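**Elżbieta Pawlak** · 11 August 2024

1/ Spent the weekend reading pitch decks for home robots that "learn by watching you." Four companies, same promise: show it the chore by hand, go make coffee, come back to a robot that tidies. I have questions.

2/ The trick all of them use now is skipping the robot. You hold a gripper in your own hand, you do the chore with it, a camera on the gripper records, and later a real arm is supposed to copy you. It's cheap and fast. It's way less miserable than driving an arm by remote, which I have done and would not wish on anyone's wrists.

3/ Trikance says in its deck that 90 demos is enough for "put the soft thing in the box." Enough for what? Same box? Same room? Same person holding the tool? The slide has a big number on it and no footnote.

4/ And look, the room matters. I'm glad people have moved out of the lab with the bare gray table. A bedroom has a patterned cloth, slippers, bottles, bags on the floor. That's real. I'd take one demo from a place like that over ten from a staged kitchen. 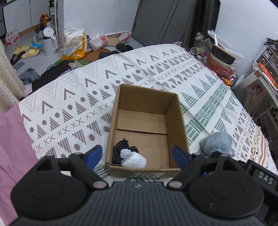

*Gripper in hand, open cardboard box on the bed, two soft things already in it. The plush off to the right is not.*

5/ Try reading that view the way a model has to. The blue pads come right up to the box walls. Is the next move to grab the box? Reach inside? Go for the plush? You and I would guess. The model gets whatever the person did next, with no reason attached.

6/ People who do this by hand also cheat without knowing it. I sure do. You feel the fabric catch and you ease off. You lean your whole body to get an angle. Your elbow goes somewhere no robot elbow can go. The video keeps the fingertips and drops the rest.

7/ A guy from Clorkach told me on a call that they "filter for reachability." OK, how many clips survive the filter? He said he'd get back to me. That was in December.

8/ Remote control has the opposite problem, to be fair. With teleop every move is one the arm can make, by definition. But the operator is slow and half blind, and you end up with a robot that has faithfully learned to hesitate. I watched the Mercado rig hover over a sock for 17 seconds because its teacher always hovered.

9/ Black fabric inside a cardboard box is a nice hard case btw. Dark, floppy, no clear edge to pinch except the stitching. White fluff lying partly on top of it. If I were running a test I'd start there, and I'd ask for the dark thing first.

10/ What I want from any of these companies, in writing:
- success rate in a home that was never in the training set
- who picked that home
- what counts as a success (the thing in the box, or the thing in the box after three tries and a nudge?)

11/ Gallberg is the only one that sent me anything close. 179 trials, 2 homes, failures listed by type. The numbers were not great! I trust them more than the other three put together.

12/ Someone will reply that more data fixes all this. Maybe. Show me the curve for a new bedroom, not the one for the bedroom you recorded in, and I'll post it right here with an apology.

13/ Replies are open. If you've collected demos with a handheld gripper for pay, I'd love to hear what they told you to do when you dropped something. Redo the take, or keep it?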